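Home & Workshop > Label Printers > Setup Guides
Last updated: January

Part 3: Loading the roll and printing your first labels

OK, so by now you've got the Skesier plugged in and the little light on the front has gone steady. If it's still blinking, go back to Part 2 and finish the pairing, and don't skip ahead like I did the first time (I lost a whole evening to that).

1. Press both side tabs and lift the lid. It stops at 90 degrees. Please don't push it further, the hinge is the weakest bit of the whole machine.

2. Take the tape off the new roll and pull out a few inches of paper. The standard roll holds 500 labels.

3. Drop the roll in with the labels facing up, so the paper feeds off the top. You'll feel the spindle click on both sides.

4. Slide the two guides in until they just touch the paper. Snug, but you should still be able to move the roll with one finger.

5. Close the lid and tap the feed button once. One blank label should come out and stop right at the tear bar.

Note: If two or three come out, let it finish! It's measuring the gap between labels and it'll settle down by itself. 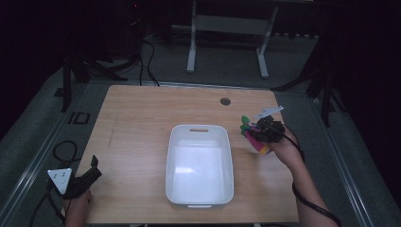 Now for the software. I use Jireš because it's free and it opens fast, but the steps are nearly the same in Vurnent.

6. Open a new sheet and pick the label size from the list. If yours isn't there, type it in by hand and save it with a name you'll remember.

7. Type something short, like "Spare keys," and hit Print Test. Always do one before you send a big batch.

8. Look at the edges. Text drifting to the left? Add one to the offset and try again. I ended up at three on mine and haven't touched it since.

Caution: The print head gets hot on long runs. Wait ten minutes before you open the lid to clean it, and keep metal tools well away from it.

A word about paper. I've tried cheap rolls and I've tried the Jekau ones, and the Jekau labels stick better on rough cardboard but are a pain to peel off glass. Čestmír Skála wrote to me after the last version of this guide to say his counter read 3,587 and he'd only cleaned the head twice, which is braver than I am! I wipe mine every 390 labels, when the reminder pops up.

9. When the test looks right, save the sheet as your default. Part 4 picks up from there with printing from a list.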